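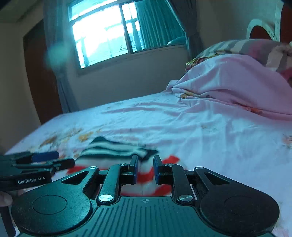
Chapter 6

Building a Hand-Held Gripper

What you will do in this chapter

By the end of this chapter you will have built a two-finger gripper that you hold and work yourself, with a small camera mounted behind the fingers. You will use it to pick up and fold cloth, and you will save what the camera records. In Chapter 7 the same recordings are used to train the bench arm.

You will need the parts list from Appendix B, the base plate you drilled in Chapter 4, and a flat place to work. A kitchen table is large enough. If you are building in a shared workshop, read the section on shared tools first.

Terms used in this chapter: linkage, pivot, parallel motion, finger pad, backlash, stroke, episode.

6.1 Why hold the gripper yourself

A robot arm can be taught in several ways. In Chapter 5 you moved the arm with a joystick and recorded the joint angles. That works for lifting a block, but most readers find it slow when the task calls for small corrections. Folding a shirt takes dozens of them. The edge of the cloth slips, a sleeve turns under, and the hand adjusts without any planning.

A hand-held gripper lets a person make those corrections at normal speed while being limited to the same two fingers the robot has. You can't pinch with a thumb or smooth the cloth with a palm. If a fold can't be done with two flat fingers, you find that out in the first few minutes, before any time is spent on training.

The other advantage is that you don't have to bring the work to the robot. The arm from Chapter 5 is bolted to a bench. The gripper can be carried to a bed, a closet or a laundry room, and the lighting and clutter in those places become part of what is recorded. An arm trained only on a clean bench often fails when it is moved somewhere else.

6.2 How the linkage works

Look at the mechanism from the front. Each finger is carried by two links, an inner one and an outer one, and each link turns on a pivot at both ends. The body, the two links and the base of the finger together make a four-bar linkage. When the two links have the same length and their pivots are spaced equally at top and bottom, the finger stays upright as it moves. This is called parallel motion, and it matters for cloth. A finger that tilts as it closes will meet the other finger at the tip only, and thin fabric will slide out.

The outer links often have a triangular cutout. It saves weight and does not change the motion. If you cut your own links, leave enough material around the screw holes. Links that crack nearly always crack there.

The pivots are where most of the trouble comes from. A screw that is too tight makes the finger stick partway through its stroke. A screw that is too loose adds backlash, so the fingertip can be moved from side to side even when the trigger is held still. You will adjust each pivot by hand in Exercise 6.2, and you should expect to do it more than once.

6.3 Finger pads

The pads do the gripping. The jaw behind a pad only has to be stiff and straight. For cloth, a soft pad with a little texture works better than hard plastic, and a pad in a color that stands out from the jaw makes the recordings easier to check by eye. Attach the pads so that they can be replaced. They pick up lint and lose their hold, and cleaning helps only for a while.

The two pads must face each other squarely. To test this, close the fingers on a strip of printer paper and pull gently from above. Then turn the strip and pull from the side. The resistance should feel the same both ways.

6.4 One gripper or two

Start with one. A single gripper is enough to pick up a sock, drag a towel flat, or fold a washcloth in half. A shirt or a pair of pants usually calls for two, one in each hand, because one corner has to be held down while another is moved across.

Building the second gripper takes much less time than the first, but recording with two brings in a new problem. The recordings have to line up in time. If one starts half a second late, the data will show a corner being lifted before it was held. Section 6.7 gives a simple method: tap the two grippers together at the start of each episode and match the taps afterward.

6.5 A workshop build

The version in this chapter follows one made by Katherine Huaranga at the Pruddale shared workshop. She had already put together the Situs kit arm and wanted it to fold towels. Her first gripper had fingers on single pivots, like a pair of pliers, and it dropped thin cotton almost every time. The second used the four-bar layout described above.

Her log for that second gripper is reprinted at the end of the chapter. It lists 46 changes, most of them minor: a longer screw, a washer added, a washer taken out again. She recorded 400 episodes of folding before she trained anything, threw out the ones where a hand covered the camera, and later went on to roughly 2,000. Your own numbers can be much lower. For the washcloth task in Exercise 6.5, a single afternoon of recording is plenty.

Two points in her log are worth reading closely. One is the note on camera angle. With the camera too low, the body of the gripper hid the cloth just as the fingers reached it. The other is the change of task in August, when she moved from towels to striped shirts. Stripes make it easy to see whether a fold is straight — both for the person checking and for the software.

6.6 Shared tools and safety

If you are using a shop's laser cutter or drill press, book time for both the links and the test pieces. Cut one link first, check it against the drawing, and then cut the rest. File the edges before you assemble anything. Keep loose sleeves and the cloth you are testing with away from powered tools.

The gripper has no motor at this stage, so the main risk is a pinched finger between the links. Keep your free hand behind the body when you squeeze the trigger.

Before you begin

Lay out the links in pairs and check that the holes match.
Thread every screw once by hand.
Mark the left and right fingers on the inside, where the pads will cover the mark.
Charge the camera and clear its memory card.

Exercise 6.1 starts on the next page with the body.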